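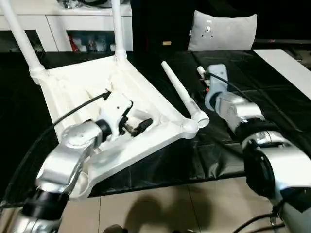 Weekend help wanted at the Tistcombe repair shop

Hi! I'm Auður, and I run a little furniture repair shop in Tistcombe with my business partner Mervyn Furnival. We fix chairs, mostly (so many chairs), plus the odd table or stool, and starting in September we need another pair of hands on weekend mornings.

You don't need a trade background. If you've ever put a wobbly leg back on something and felt pleased with yourself for the rest of the day, I'd love to hear from you! Mervyn will teach you gluing and clamping, and I'll show you how we write up tickets, which is duller but has to get done.

Shifts are 5 hours and start at 8 a.m. Pay is $474 a month, and you get first pick of the unclaimed shelf.

Drop a note through the door at 1202 Grokeva Street, or come by and ask for me. Tell me what you last fixed, even if it broke again.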